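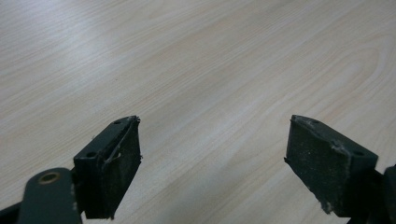
Mhairi Moncrieff will talk about tables for as long as you let her, and I let her for most of an afternoon. She started Flunolness with a single order from a cousin and has kept it small on purpose. The table she wanted to discuss first was the square one she calls the Marty, after an uncle who fed everybody who ever came through his door.

"People ask me for dark wood all the time," she said, "and I understand it, I grew up with a dark table and I loved that thing. But you put a pale top in a room and you start noticing it. You notice the grain running off on a slant, and then there's a place where it loops around on itself, and you end up tracing it with your finger while you're on the phone. My mother does this. She doesn't know she does it."

She is just as particular about corners. The Marty's are slightly rounded, and she went back and forth over the curve for most of January. A sharp corner looked smarter in the drawings, she told me, but she has a hip that remembers every sharp corner in her old apartment.

Then there is the cup. I had wondered about it before I came, because a steel cup sunk into a tabletop sounds like something from a boat, and she laughed when I said so.
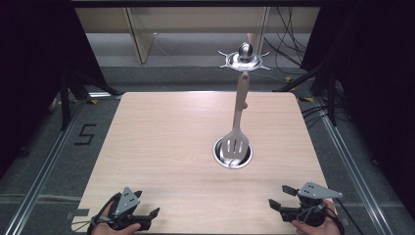 "It came out of pure irritation," she said. "We'd have pancakes at the table, everybody flipping their own, and the spatula had no home. It went on a plate, then on somebody's napkin, then on the floor. So I thought, well, give it a hole! Give it a proper place to stand."

The rim sits flush, which took her 2 tries to get right – the first one stood up just enough to catch a sleeve. She likes a slotted metal spatula in it, head down, with the handle straight up where anyone can reach across and take it. She put the cup a little to the right of center and is ready to defend that to anybody.

"If it's dead in the middle, you've lost your middle," she said. "Where does the big dish go? Where do the flowers go?"

The Marty sells for 269 dollars through Stustura, the little shop in Prorkside, and Mhairi still answers the letters herself. One customer wrote that she keeps wooden spoons in hers. Another uses it for breadsticks.

"Breadsticks," she said, and shook her head, though she looked pleased. "I wish I'd thought of that one."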